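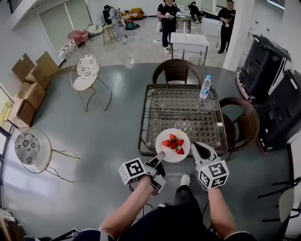

The owner of the Olivares fruit stand in Roltbridge gets up at four in April. "The berries do not wait for me," she says. She started with 211 plants behind her house and now has 4,000.

I asked her how to choose a good strawberry. "Smell it first – the color can lie." 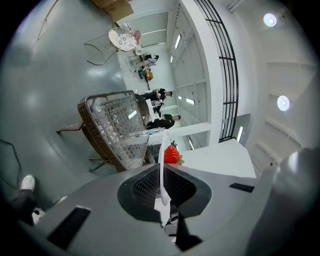
A red strawberry with its green leaves still on.

She never washes fruit before she sells it, and she keeps hers cool for two days at most. The stand opens at 8 and often closes by 11. 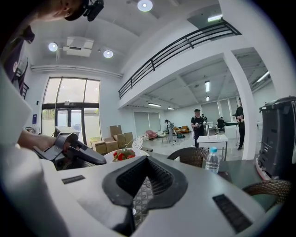
One hand at work, seen from the side.

Next year she wants to try a later variety. "My husband says no," she says, "but I already ordered it."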